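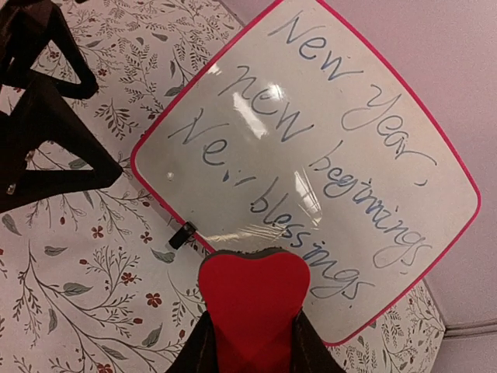
Figure 7.1 A handwritten whiteboard with a gripper's red fingertip pad at its lower edge.

Chapter 7
When the Grip Goes Wrong

Most of us, when we think about robot accidents, think of something large and loud - an arm swinging where it shouldn't, a fence left open. Those matter, and we'll come to them in Chapter 11. But I'd like to begin with a much smaller sort of trouble, the kind you are far more likely to meet in your first year on the job, and the kind that taught me most of what I know.

In March, at the Bucur workshop in Festaddale, a two-armed machine was given the job of wiping a small whiteboard clean. It had done so 123 times without complaint. On the next try the fingers kept closing after the board was held, and the plastic edge cracked with a snap you could hear from the hallway. My old colleague Ming-te Pan spent the better part of a week finding out why. A force limit had been typed in for one arm and left blank for the other, and the controller, bless it, read the blank as "no limit at all."

No one was hurt, I'm glad to say. Still, the same setting would have applied to a hand.

In this chapter we'll follow that fault from the first odd reading to the repair, and you'll learn to tell a sensor fault from a settings fault - they look very much alike at first. Keep your notes from Chapter 6 nearby, especially the table of force units, as you'll want it for the first exercise.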